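Kadgate open day – quick notes

Back from the Kadgate open day, typing this up before I forget it. Went in with one question. Can any of these things do a chore yet, a proper one, wiping a counter or putting the shop away at closing?

Parking was a pain, 9 dollars. Malachy Cullinane did the tour, fast talker, knows his stuff. Four benches in the back room, two running while we were there.

Table clearing

The one I came for. Pick up what's left on the table, drop it in a bin, repeat. Malachy says 80 percent on a good day with cups and blocks. Small stuff is another matter – crumbs, specks, bits of thread. Fingers are blunt and wide apart when open, so anything tiny just sits there. My kid would do it with a damp cloth in teh time it takes to line up one grab.

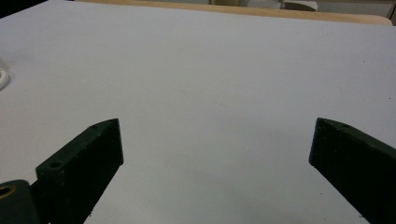

Shelf stocking

Better. Rukby arm, boxes only, all the same size. Slow but steady. Dropped one, picked it up again by itself, got a small cheer. I could see this in a stockroom before I could see it in my kitchen.

Towel folding

Not running. Cutard had it going in August aparently, Malachy wouldn't say when it's back.

Coffee was decent. Asked about price twice, no answer either time. Going again if they do the Carnegie one in spring.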